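Decanting, part two: the corner table

The Plernine table is now the permanent decanting station. I moved it into the corner in December, mostly to free up the counter, and left it against both walls. It has a dark finish and a rounded corner, and at table height the neck of a bottle sits level with my elbow. On the counter I was pouring with my arm raised, and most of the spills date from that period.

Capacity first. The Ilto bottle is rated at 700 ml, but I fill to 3 cm under the thread. Any higher and the funnel backs up — the air has nowhere to go once the spout seals against the neck. Lifting the funnel by 2 mm fixes this. A strip of folded napkin between the funnel and the rim does the same job and leaves one hand free.

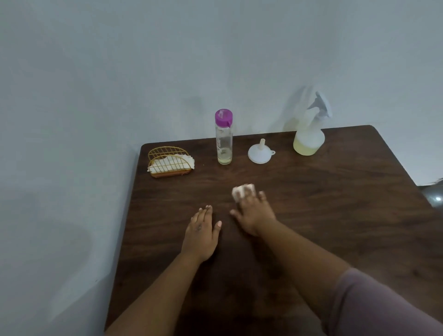 Pour rate matters more than funnel size. I tried a wide metal one from Hundmont and went back to small plastic. The wide one holds up to 170 ml in the cone, which encourages you to dump and wait. With a small one you have to watch the level.

Napkins stay within reach of the pouring hand. I buy the plain Sethi ones and overfill the holder, so they come out torn about half the time. Torn is fine for wiping a thread.

Labels are still unsolved. Marker comes off with oil, and tape leaves a residue that takes longer to remove than the refill itself.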